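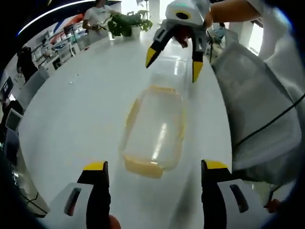
Akmont swaps lunch trays for reusable food boxes

Staff at the Akmont office in Gradow will get their lunches in clear plastic containers starting in June, replacing the cardboard trays used until now.

The canteen operator, Gremis, has ordered 633 of the boxes from Pavliuk, a packaging supplier. It currently serves about 200 lunches a day in the building.

Employees pay a deposit of 50 cents with their first meal and get it back when they return the box. Containers can be dropped off at the counter or left on the shelf by the second-floor elevators until 4 p.m. Boxes kept longer than 14 days will be charged in full.

Gremis said meal prices will stay the same. Soup will still be sold in paper cups through the summer, and a lidded bowl is being considered for the fall.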